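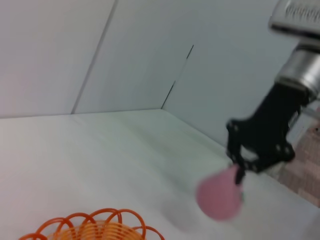
The shop sells baskets and very little else, and its owner is happy to keep it that way. She took over the unit on Skinmont in July, having sold from a market pitch before that, and most of what she stocks is meant for kitchens and hallways. We talked at the back of the building, where the tabletop is pale and the walls are white, and an orange wire basket stands out against all of it. I asked whether people buy for the colour. "Nearly always," she said. "They come in wanting something plain and they go home with the bright one. I did the same thing myself when I started."

Her first order was placed with Provell, a wholesaler she still uses, and came to 2000 pieces. She now thinks that was too many. "I had them in the spare room, on the landing, in the car. I'd worked out the price per basket and thought it looked good, and I hadn't worked out where they were going to go." It took her two years to clear them. These days she orders 100 at a time and doesn't mind paying a bit more for each.

I wanted to know what people do with a wire basket once they have it. Fruit is the usual answer, she said, and bread comes after that, with a cloth underneath. Some customers use them for soft things such as flannels, baby socks or small toys. She has one by her own front door for keys and post. "It fills up. Every basket fills up. I tip mine out on a Sunday night – well, I say that, it's whenever I can't find the keys."

She is less keen on using them for anything heavy. Tins will bend a light one out of shape in the end, and onions drop their skins through the gaps and make a mess of the shelf.
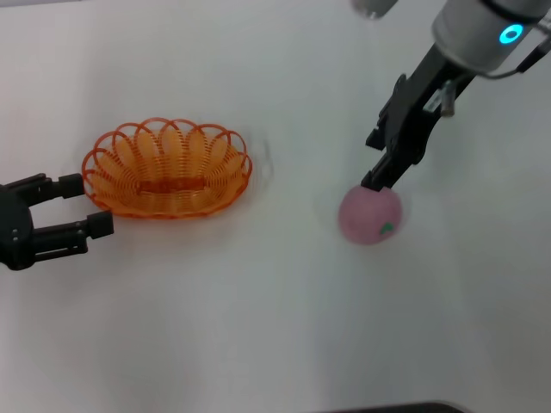 The question she gets asked most is how to clean them. Her advice is warm water, a little washing-up liquid and a soft brush, then leave the basket upside down on a tea towel. She won't recommend the dishwasher for any of the ones she sells. A looped rim collects dust, and an old toothbrush is the best thing for it.

The Wosent range is her steady seller, mostly rounds in dull greens and greys. She has also started taking a few pieces from Zinchenko, which are dearer and slower to shift. "I like them more than the customers do," she said. "I might keep them on anyway."

I asked if she would ever add other stock, bowls perhaps, or trays. She has thought about trays. They stack flat and they'd fit under the counter, but she would need another set of shelves and the landlord has been slow about the wall. For now it stays as baskets, and the next delivery is due before the end of the month.

9/7/22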